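ok so I finally switched our whole household over to making dinner from a list instead of from vibes and I have thoughts. a thread, sorry in advance

background: two adults, one teenager who eats like three, and a grocery bill that went up every single month from January to May. I was going to the store almost daily. "just for milk." I have never once left that store with just milk

my friend Csenge has been meal planning for years and I always thought it sounded miserable, like homework you eat. she told me to stop planning meals and plan ingredients. buy one cabbage, figure out the places it can go, done. I rolled my eyes and then I tried it

week one was a disaster!! I bought way too much. I had a spreadsheet (of course I had a spreadsheet) and it said we needed 900 grams of carrots and I thought sure, that's a normal amount of carrots. we were eating carrots at breakfast

week two I dropped the spreadsheet and just wrote on the back of an envelope. much better. I also started doing all the chopping in one go, right after lunch when the kitchen is quiet and I've got a podcast on

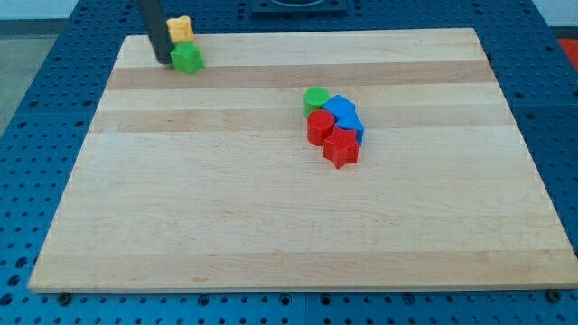
the chopping thing changed my evenings more than the planning did. onions, peppers, celery, all in containers by mid-afternoon. then at 6 pm when everyone is cranky it's just – pan, oil, dump it in. my kid made fried rice by himself from the containers and was VERY smug about it

things that don't keep, learned the hard way: cut cucumber (sad), sliced mushrooms (slimy), avocado (come on, I knew that one). cut onions are fine but put a real lid on them or your butter will taste like onion. ask me how I know

somebody asked about money. I spent 300 dollars less over two months, and that's with the carrot incident included. most of it is from not going to the store hungry at 5:30 and coming home with fancy crackers

I do still buy the fancy crackers. I just write them on the envelope now

Katalin wants to know what I do when I don't feel like cooking any of it. eggs! or soup. anything left in the containers goes in a pot with broth and a can of beans, and I let it go until it looks like something

ok the bus is here. will post the cabbage list tonight if I can find the envelope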